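Friday

Up before seven. The radiator in the back room had been knocking since five, so there was no point lying there. Made coffee and carried it to the window, where I have got into the habit of standing until the cup is empty.

Eighth week in the new flat. I still have boxes from Bustby against the wall, mostly books and the winter bedding. Opened one, found the good scissors and the missing lamp cord, and closed it again. The lamp works. I put it on the floor by the chair until I buy a table.

Washed the window sill with vinegar and water. The cloth came up black both times. Street dust, I suppose, or whatever was left from the people before me. 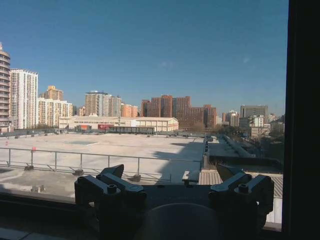 Page 53

Clear all the way across, no clouds. The low sun was on the cream and white apartment blocks and the red brick ones in the middle looked closer than they are. I don't know the name of any of those towers yet. The slender white one with the stepped crown is the one I use to find my way home when I come out of the wrong exit. The trees by the brick buildings are bare. I would like to see what they do in spring, if I'm still here.

The flat roof outside is bigger than our whole yard was in Irnby. All concrete. I asked at the office whether tenants can go out on it and was told no.

Paid the rent and the heating. The heating came to 369, more than I had set aside, so I moved the difference over from the furniture money. The table will wait until next month. There is a secondhand one at Illés, but it's too wide for the door and they won't take the legs off.

Went out at 10 for bread, onions, dish soap and a bulb for the hall. The hall bulb is the small screw kind and the store only had the large, so the hall is still dark. Soup for lunch, enough left for tomorrow.

Spent the afternoon on the kitchen shelf. One bracket is up and level. The second hit something hard in the wall and I stopped there. Need a better drill bit.

Called home after supper. Everyone is well. Bed early.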